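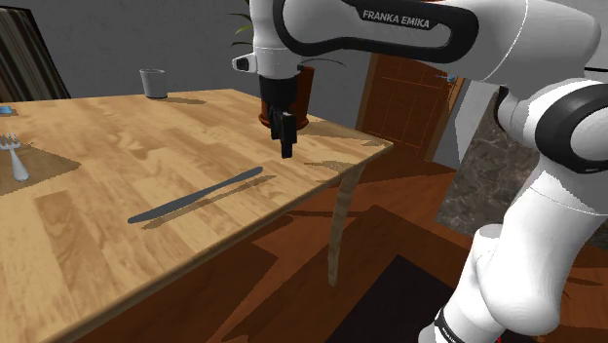 Thread on service charge reserves in mixed-tenure apartment blocks, mainly how contributions get split once part of a building is rented at below-market rates and the rest is owned. I've been through the Odville accounts this month and the method matters more than the rates.

Background. The Benedetti block in Odville has 216 units. Rental units belong to the housing association, the others to individual owners. One reserve fund covers roof, elevators, risers and the common boiler. There are 3 separate schedules for everything else.

The old method was a flat share per unit. A studio paid the same into the reserve as a family apartment. Simple to bill, hard to defend at a hearing.

The new method is floor area, with a correction for elevator access. Ground-floor units drop out of the elevator line but stay in the roof line. That second part drew most of the objections at the April meeting.

On the roof: the lease defines it as structure. Structure is shared by all units regardless of floor. You can dislike the clause, but the managing agent can't bill around it.

Harpreet Simard's paper for the board is worth reading on this. Her point is that the rented units should be charged to the reserve at the same rate as the owned ones, and the association should carry any part it can't recover through rent. Otherwise owners end up covering the gap.

I agree with her on the rate. I'm less sure on timing. The association sets rents once a year and the reserve study was adopted halfway through that cycle, so the first 18 months will show a shortfall on paper whatever rate is used.

Ubaldo Valentini asked whether the shortfall could be treated as a loan from the association's general account. It can, if it's minuted and carries a repayment schedule. An unminuted transfer is what got the Meniteo estate into trouble with its auditor.

Second issue: small works. The threshold for drawing on the reserve without a tenant notice is now 3,000 per job. Splitting one job into several invoices to stay under it is still one job.

The Tuveo billing software handles area-based shares but rounds each line before adding them up. Across a full block the total no longer matches the budget. Set it to round at the statement level - the option is under allocation rules, not under general settings.

If you sit on a residents' board, ask for the allocation table itself and check your unit's floor area against the lease plan. Several of the areas in the Odville table were copied from old marketing brochures.

Next posts will cover the boiler line. The association and the owners are reading the same clause two different ways, and I'm waiting for a copy of the original deed.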